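OK so the new Sodon electric coupe got its first proper showing on 11th September and I have been grinning since breakfast. Long thread, sorry in advance, I have thoughts about nearly every panel on this thing!

First, the shape. It's a two-door. A real one, long nose, short tail, with a roofline that drops away so early you wonder where the back seat passengers put their heads. (There are no back seat passengers. There's a shelf.)

Sodon calls the color Tulberg Green. In the shade it's close to black, and then the car rolls into the sun and you get this deep bottle green with a bit of gold in it. Please let that make it to production.

Heather Waaka ran the design team and she talked for a good while about the headlights. They're tiny. Two slim slots on each side, set way down in the nose, and the daytime lights run back into the fender so the front wheels look even bigger than they are. 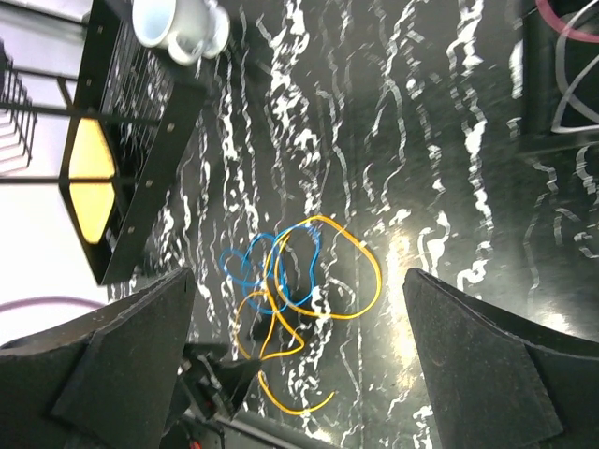

And the wheels are already enormous! Flat covers, six spokes, very 1970s show car. I'd bet money they shrink before anyone can buy one, but let me enjoy them for now.

Numbers, for those of you who asked. Curb weight is 1714 kg, and for an electric coupe this size I think that's great. The battery sits low and mostly behind the seats, so you drop down into the car the way you would in an old mid-engine thing.

The cabin is where I expected to be let down, and I wasn't. Real knobs! A round dial for the temperature that clicks! One screen, not very big, and it folds flat into the dash when you're tired of looking at it.

Seats are trimmed by Jukwood in a sort of nubby wool, oatmeal colored. My dog would ruin them in an afternoon. I want them anyway.

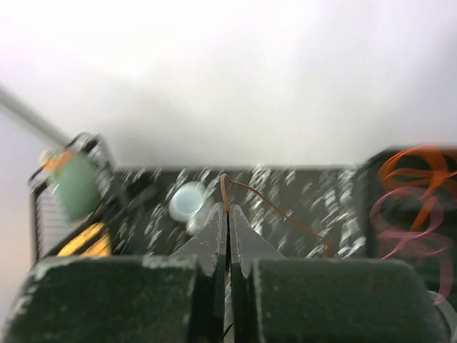
Now the back end, my favorite part. The tail comes in from both sides to a crease down the middle, and the two halves of the rear glass taper up to meet there. Look at the pair of pointed tips in the photo, almost touching with just a thin dark slit between them – that's very close to how the two panes come together. I stood behind the car for ages.

Trudy Tawhiri asked the question we all wanted to ask, how much of this is staying. The answer was "the doors, the roof and the rear glass," said fast, like someone had practiced it. The mirrors are cameras for now and will be normal mirrors on the road car. Fine by me.

They're building 37 cars in the first batch, all at the Rutherford plant, and then a regular version comes after. No price yet. I asked twice and got a very nice smile both times.

It does move under its own power, by the way. They drove it up the service road and back and it makes a low hum at walking pace, a bit like a fridge in the next room. I liked it more than most of the fake engine noises I've heard this year.

Next chance to see it is in October, when they're bringing a second car in silver. I'll be there with a better pair of shoes.

Replying to a few of you at once: yes, it has a front trunk. It'll take a soft weekend bag and not a lot else. No, I didn't get to sit in it with the door closed. Yes, I asked about a manual handbrake and yes, they laughed.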